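Stop smoothing my trajectories

I've got a gripe, and it's with the smoothing filter. Every teleop and hand-held gripper toolchain I've tried lately (Flollusico is the one I use most) turns it on by default, and the paths come out looking gorgeous. Then you train on them and the policy gets weirdly shy around contact.

We ran 1,332 episodes through our Urnstead pipeline with the filter on. It threw out 93 of them as "jitter" and kept 1,239. I watched the rejects. A lot of that jitter was a person feeling for the tabletop, and I want that stuff! 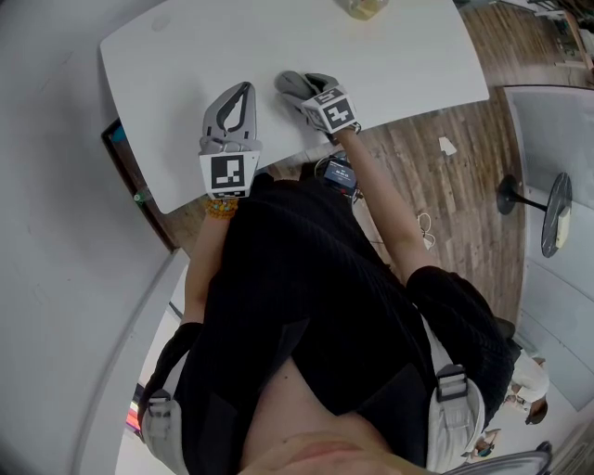

Keep the raw poses

My pitch is simple. Save the marker poses exactly as the tracker saw them, dropouts and all, and let people filter at load time. Siltico does it this way and yes, the files are bigger — I'll buy another drive. Fill a gap if you must, but flag it, so I can tell a measured pose from a guess. And please, make the filter a setting I have to switch on myself.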